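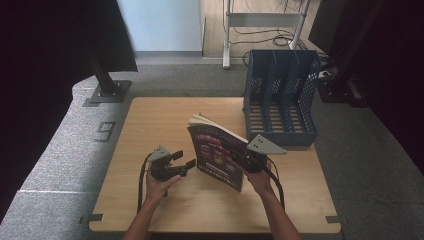 Section 9: Filing magazines and books

Print this page | E-mail this page

Tidying a magazine into a rack is a chore most of us do without looking. For a machine it is a wonderful little problem! A magazine bends, its pages fan open, and it has to go into a narrow slot the right way up. In this section you will teach the job to your Lorum arm set by doing it yourself with the two hand-held grippers, over and over, until there is enough for it to learn from.

Before you start

You need both grippers, a small table, one paperback magazine or book, and an organiser with upright compartments. Empty the organiser first. Leave the thick catalogues for later (the Villa trial home began with those, and spent most of November starting again).

Steps

1. Stand the organiser near a far corner of the table, with its open front where you can reach it.

2. Lay one magazine flat in the middle of the table.

3. Take a gripper in each hand. Let the cables hang down towards you, with enough slack to reach every corner.

4. Press Record on the Skokex panel and wait for the tone.

5. Close one gripper on the edge of the magazine and lift until it stands nearly upright. A corner may stay on the tabletop. Let it, as the table takes some of the weight.

6. Bring in the second gripper if the pages fan open. Pinch gently and hold for a moment.

7. Carry the magazine to the organiser, lower it into a compartment and open the jaws.

8. Press Stop. Put the magazine back in the middle and go again.

NOTE: Fumbles are welcome. If you drop the magazine, pick it up with the grippers and carry on recording. The arms will drop things too, and they need to see how to recover.

CAUTION: Keep fingers clear of the jaws while they close. Check for cables underfoot before you step back.

How many goes?

Record 49 before your first practice run, and 400 before you let the arms work with a mixed pile. Swap compartments often.

Can it do the chore yet?

Partly, and we think that is exciting. At our Mandcombe workshop the arms now file stiff-covered magazines well at an unhurried pace. Floppy supplements still beat them, and so does a compartment that is nearly full. You will be quicker by hand for some time to come.

If the arms stop partway and the panel shows code 2642, the grip has slipped. Take the magazine out, press Reset and return to step 2.

Print this page | E-mail this page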